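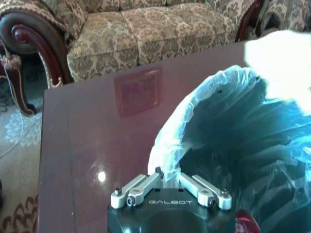 Damask sofa, beige and olive, carved arm

Subject: Registry showing FULFILLED when it isn't
Store: Laing Gifts & Home
Product: Watetti registry, with Druder register link
Opened by: Sheena Drummond
Assigned: Yvette McKinnon
Priority: was normal, changed to high
Status: see bottom

Sheena, 9:12 am
Bride's mother on the phone this morning, not happy. Her daughter's registry on our site says the Vimari dinner set is all bought. It isn't. They asked for 13 place settings (yes 13, odd number, don't ask) and we have sold 6. Guests go to the page, see FULFILLED in green, and go buy a toaster somewhere else. Wedding is in October and the shower is before that. Need this fixed today if possible.

Already tried: logged out and in. Cleared the browser. Looked at it on my phone. Same everywhere. Took the item off the registry and put it back, which made it say 0 bought for a minute and then it jumped right back to FULFILLED.

Yvette, 9:40 am
Got it, looking now. Couple of things I need. Were the six sold in the store, online, or both? And is the Vimari set up as one item or as separate pieces (dinner plate, salad plate, bowl, cup, saucer)? Please don't delete and re-add again, every time you do that it re-reads the whole sales history and I lose the old log.

Sheena, 9:55 am
All in store. Every one rung up at the front counter. Set up as one item, the 5-piece place setting, one barcode on the box. We do also sell the pieces loose, people break cups.

Sorry about the re-adding. Did it twice.

Yvette, 10:30 am
OK I think I see it. Register link is set to "explode sets" for that item. So a box goes across the counter as one barcode, Druder splits it into its pieces for stock, and then sends the pieces over to Watetti instead of the box. Watetti sees five things bought every time you sell one. Six boxes times 5 pieces is already well past 13, so it closes the line and goes green.

Was that setting changed recently? Default is off.

Sheena, 10:41 am
Might have been me. We did a stock count and wanted loose cups to come out of the same number as the boxed ones. There was a checkbox. I don't remember it saying anything about registrys.

Yvette, 10:48 am
It doesn't, it's in the stock section. I've put in a note about the wording.

Steps to fix, do in this order:
Druder back office, Items, search Vimari, open the boxed setting (not the loose pieces).
Stock tab. Leave "explode sets" ON, you need it for the cups.
Registry tab. Change "Report sale as" from Components to Parent.
Save. Wait for the little clock to go away before closing or it doesn't take.
Then in Watetti open the couple's registry, three dots, Recount from sales. NOT Remove item.

Send me what the line says after.

Sheena, 11:26 am
Did all that. Clock took forever. Line now says "13 requested, 6 received, 7 remaining" on my screen. Hooray. But the public page STILL says fulfilled. Checked from the phone with wifi off too.

Yvette, 11:50 am
Back end is right then, good. Public page is a copy, gets pushed out by the sync job. Your sync job is stuck. Looks like it has been failing quietly since before all this. There is a limit of 1,000 lines per push and you are over it, mostly old registries that were never closed. When it goes over, it sends nothing and keeps the last good page up. It ought to email you. Is the alert address still right? It's going to an address that starts with "frontdesk".

Sheena, 12:04 pm
That mailbox is dead, we dropped it when we changed phone companies. Ugh. OK what do I do about the old ones. Some of those couples have kids by now. Don't want to lose the list of who gave what, people do call and ask for thank you notes even way later.

Yvette, 12:15 pm
Archive, don't delete. Archive keeps the giver list and the addresses, just takes the lines out of the push. Registries, filter by Event date passed, select all, Archive. If anybody has a completion discount still running, untick them first. Then Settings, Alerts, and change the email. 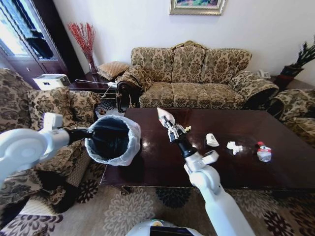 Before you hit Sync on the real one, run it on a test registry, please, so that if it hangs again it isn't the Laing bride page that's hanging. Name it something that can't be mistaken for a person, set it to Unlisted, add one boxed Vimari setting, one loose cup, and a plain item that was never part of a set. For the plain one anything cheap is fine, a small round trash bin like the one by the coffee table, with the white bag folded over the rim, is about as simple as a listing gets. No pieces, no pattern, nothing to explode. (List the bin only, liners go in as their own item or you're back in the set business.) Ring up one of each on a training receipt, sync, and look at the public page. Each line should read 1 received. If the bin is right and the boxed setting is wrong, the Registry tab change didn't save. If all of them are wrong it's the sync.

Sheena, 2:20 pm
Archived the old ones. Left two alone that still have the discount. Test registry made. Bin says 1. Cup says 1. Boxed setting says 1!! Voided the training receipt and they all went back to 0, is that right?

Yvette, 2:27 pm
Yes, that's what it should do. Go ahead with the real sync. Do it once and leave it alone, don't press again if it looks slow.

Sheena, 2:49 pm
Public page now says 7 remaining. Button is back. Called the mother, she tried it from her kitchen while I was on the line and it let her put one in the cart. She wants to know if anybody who got turned away can be contacted. I said I would ask but I doubt it?

Yvette, 3:05 pm
No way to tell, we don't keep a record of people who only looked at a page. What you can do is send the couple's "share my registry" email again from their account, with their OK. It goes to the same list they used the first time.

Also please check your other boxed patterns. Anything with "explode sets" ticked will have the same problem. Items, filter, Sets, then look down the Report sale as column. Should all say Parent.

Sheena, 4:10 pm
Found the flatware the same way, the stainless one. Changed it to Parent and did recount on the registries that have it. One couple went from fulfilled to two remaining, so good thing I looked. Crystal was fine. Serving peices aren't sets so I skipped them.

New alert email is in, test alert came through OK (went to junk, moved it).

Do I have to keep archiving by hand every time?

Yvette, 4:22 pm
There's an auto-archive under Settings, Events. You pick how many months after the event date. Off by default. Most stores wait until the completion discount is over. Up to you.

Setting ticket to Solved, will stay open for replies a while. Notes for the file: cause 1, Report sale as = Components on boxed sets. Cause 2, sync over line limit, alert going to dead mailbox. Fixed both. Passed on to the product team: checkbox wording, and an on-screen warning when sync fails.

Sheena, 4:31 pm
Thanks. Turned on auto archive, six months. Deleting the test registry now.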